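Virkisus planner – simulation check before release
Checklist with comments, January 2019
Filled in by Magdalini Manolakis

1. Scene file loads without warnings. OK.
2. Joint limits in the planner are the same as in the arm model, both arms. OK.
3. Drawer state is sent to the planner before the first motion. OK, but the message comes twice. Please look at it.
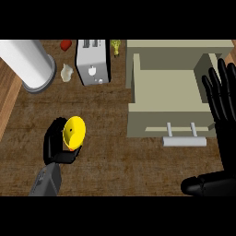 Reading time: 1 minute

4. Left gripper holds the yellow object above the counter. Collision shape of the object must be attached to the gripper while it is held. OK.
5. Right hand stays open when no grasp is commanded. OK.
6. Open drawer is included in the collision map. Not OK in the first build – the planner used the closed shape. Corrected in Huvska, checked again with 200 seeds.
7. Planning time limit is 400 ms. OK.
8. Stop command is accepted during planning, also during motion. OK for motion. For planning I could not decide, the log is not clear.

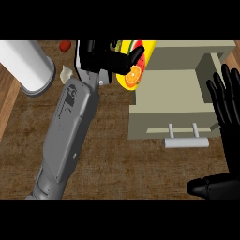

Ackah team wrote under item 8 that the stop flag is read only between two planning requests, so a long request will finish first, and they ask to keep the item open until the flag is read inside the loop.

I agree. Item 8 is open.

9. Contact between fingers and container is reported in the log with a time stamp. OK.
10. Random seed is saved with each run. Missing in 1 of 100 runs, ticket is written.

Release: not yet. Repeat items 3, 8 and 10.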